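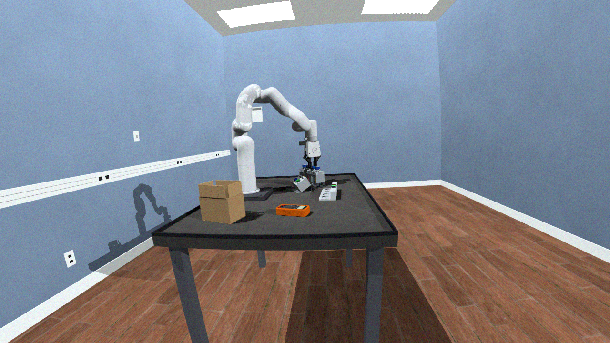

White robot arm, gripper pointing down, with a small white-and-green box

Zovell 101 Ballot Box and Privacy Screen Set
Sold by Bidex Meeting & Election Supplies

In stock
Color: gray box, white screens
Ships flat, except the box

If you have ever helped run a branch election, a ward primary, a tenants' vote or a parish poll, you will know the feeling of standing in a borrowed hall at seven in the morning with a cardboard carton, a roll of tape and a slot cut out with kitchen scissors. It does the job, and plenty of good people have been elected out of a cardboard carton! But it does not look like much, it sags by lunchtime, and sooner or later a losing candidate's cousin will ask who taped it shut and when. The Zovell 101 was put together for groups who have reached that point and would like something sturdier, without paying what a county pays.

We have been selling the 101 for a good while now, mostly to party branches, clubs, unions and school boards, and it has become the set we suggest first when somebody calls and isn't sure what they need.

What comes in the set

One rigid plastic ballot box with a hinged lid and a covered slot
2 keys on a ring (both fit the same lock, so please keep them in different pockets)
30 numbered pull-tight seals
Four folding tabletop privacy screens
A carry bag with shoulder strap
A printed card with setup steps on one side and a blank seal log on the other

The box

The slot is wide enough for a full letter sheet folded once, and there is a little sliding cover you can close when the poll pauses for a break or the box has to travel. Two seal points on the lid and one on the slot cover mean you can seal the whole thing in front of the candidates, read the numbers out loud and write them down. We like doing it that way even for small votes. It takes a minute, and people really do relax once they've watched it happen.

Inside there are no shelves or ridges for a ballot to hide behind. The floor is smooth, with rounded corners, and the lid opens all the way back so that you can tip the papers out onto the counting table and hold the box up to show that it's empty. The molded handles are on the short sides. A full box is heavier than you'd think (paper always is), so for anything bigger than a branch meeting we would have two people carry it.

The screens

Each screen is a three-panel fold made of corrugated plastic board, so it stands up by itself on any ordinary table and wipes clean with a damp cloth. Set them with the open side facing a wall if your hall allows it. They're tall enough to shield a seated voter and most standing ones, though a very tall voter may need to lean in a bit. If you have many voters who use wheelchairs, have a look at the Brurandale low table, which we also stock. It was designed separately but the screens sit on it nicely.

There is a plain panel on the outside of every screen where you can stick your own notice or logo. Please use removable tape. We have seen what packing tape does to these.

How many sets do you need?

It depends on how people turn up. A meeting where everybody votes at once will want more screens than a poll that stays open all day. For a branch of 60 members voting one after another at the end of a meeting, one set is comfortable. For larger gatherings, many customers buy one full set and then add screens on their own, as the box itself is rarely what holds up the line.

Extra seals

The seals are single use and are meant to be broken, so you'll go through them faster than anything else in the bag. Refill packs hold another 30, with numbers that do not repeat the ones in your first pack. Tell us the last number you used if you're reordering and we will check for you. The Piątek brand seals that some older customers still have in a drawer will fit the lid points, but they're a touch too thick for the slot cover, so we'd save them for something else.

Care and storage

Store the box unlocked, with the lid closed, somewhere out of direct sun. Long spells in a hot car can warp the slot cover. The screens should be kept flat; if they've been leaned against a wall all winter and picked up a curve, lay them under a few heavy books overnight. A drop of light oil on the lock once a year keeps it turning easily.

Questions we get a lot

Can I use this for a public election? Please check with your election office before ordering. Many places have their own rules about approved boxes, and the 101 is sold for private and internal votes.

Do you sell a clear version? Not in this size at present. We're hoping to have one by June.

What if I lose both keys? Send us the number stamped on the lock face and we can supply replacements. Please don't drill it!

Can we borrow a set first? Yes, groups voting for the first time can rent one for a weekend, with the seals charged only if you use them. Ask when you call, and have your meeting date handy.

Related items: Zovell seal refill pack, single privacy screen, Brurandale low table, tally pads, table signs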